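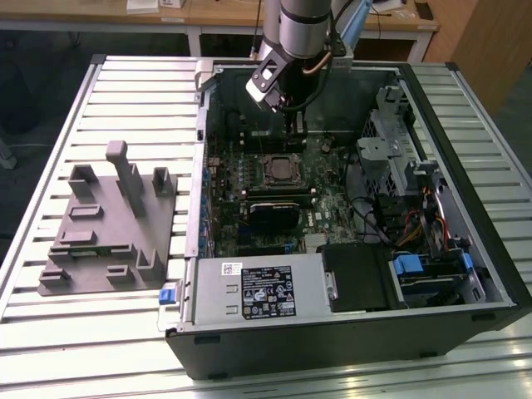

The Second Life of the Office Computer

Every June, the town of Brerstead clears its cupboards. Schools close their accounts for the year, offices move to new leases, and a large number of desktop computers reach the end of their first working life. Until recently most of them went straight to the shredder at Nenow, 20 miles away, where they were reduced to metal and plastic by weight.

Hiroron, a repair cooperative housed in the former Hamdy dye works, was founded to offer another course. Last year it received 1,874 machines and returned more than 1,000 of them to use. The remainder were taken apart for memory, drives and power supplies, which are tested and held in stock for later repairs.

The cooperative's position is that age alone is a poor reason to discard a computer. A machine built for office work will still handle letters, household accounts and school assignments many years later, provided it has a sound drive and an operating system that continues to receive updates. Storage is erased before any other work begins, and donors are issued a written record of the erasure.

Refurbished computers are placed with libraries, adult education centers and households in 14 districts. Recipients pay a modest fee on a sliding scale and may return a faulty machine for repair without charge during the first year.

Demand remains higher than supply, particularly in the weeks before school begins. Hiroron accepts donations at the Hamdy works every Friday until 6 p.m. Monitors and printers are not accepted at present.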